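Small Parts Corner: Frequently Asked Questions

Skillard Repair Room, members' pages

These are the questions which people send us most often about the drawer cabinets and the loose screws. If your question is missing, please write to Saron Belay or leave a note in the red book by the door.

What may I put in the drawers?

Screws, nuts, washers, small hooks, hinges pins and electrical terminals. Please do not put nails in them. Nails go in the tins on the lower shelf, as they scratch the plastic and then you cannot see inside any more. Batteries and glue are also not allowed, even for one evening.

Must I sort by length or by thickness?

First by thickness, then by length. When we started in April we did the opposite, and it was a mistake: an M3 and an M4 of the same length look very similar when you are tired. Gaëtan Poulain has made a card with holes in it for measuring the thickness. It hangs on a string next to the vice. Please leave it on the string.

I have only one or two pieces of a kind. Do they deserve a drawer?

Yes, if you think that somebody will look for them. If not, they go to the mixed jar.

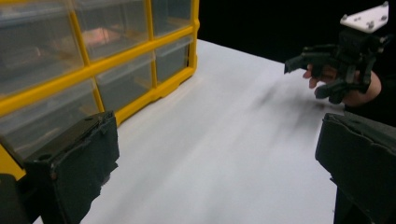

Labels are the subject on which we receive the most complaints, so I will explain the rule again. A label is written in pencil on the paper strip and fixed on the yellow rail with a small piece of tape, never on the drawer itself. The drawers of the yellow cabinet are transparent, and even when the plastic is a bit hazy you can notice that something is lying at the bottom, like the little copper-coloured piece in the upper row. If a label covers the front, this advantage is lost. It also happens that a drawer is put back in the wrong place, and then the label travels with it and everybody is confused.

Who decides the order of the drawers?

Hafiz Sembiring made the present plan, and it is printed on the inside of the cupboard door. Small sizes are on top and the bigger ones below. You may propose a change, but please do not simply make it. Last winter two members each made their own improvement in the same week and it took a whole evening to find the wood screws.

How many pieces do you have in total?

At the last stocktaking we counted 937 pieces, of which 105 had no known size. Those 105 are in the mixed jar. We will not count again this year.

What is the mixed jar, and may I take from it?

It is the big glass jar from Abdella, the grocery on the corner. Everybody may take from it without writing anything down. For the drawers, please write in the red book if you take more than 30 of one kind, so we can order in time from Rodomow.

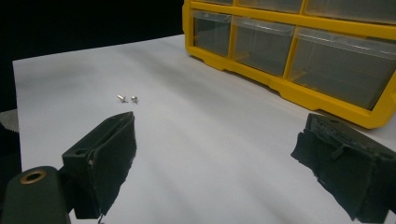
Page last changed: 12/3/23 (B. Ambaye)

Where should I sort?

On the white surface in front of the cabinet, with nothing else on it. A small silver screw shows up well on white, and even two of them lying close together are easy to tell apart. On the old workbench they disappear between the boards. Sort a small handful at a time and put it away before you take the next one. Members who pour out a full box usually go home before they have finished.

The screws roll away from me. What can I do?

Lay them on their side with the heads all in one direction, or stand the short ones on their heads. For very small ones you can borrow the shallow tray marked Gokon. A magnet is also good for steel, but brass will not follow it.

A drawer is stuck. May I pull harder?

Please don't. Usually one long screw is standing up inside and pushes against the top. Move the drawer gently from left to right until it falls over. If the drawer has already cracked, tell Berhanu Wolde. He has 26 spare ones at home and brings them when he is asked.

Can I bring my own screws as a gift?

With pleasure, provided that they are clean and not rusty. Please sort them yourself on the same visit. Bags which are left on the floor without a name go to scrap metal at the end of the month.

Can children help?

From eight years old, together with an adult who stays at the table. They are often better at it than we are.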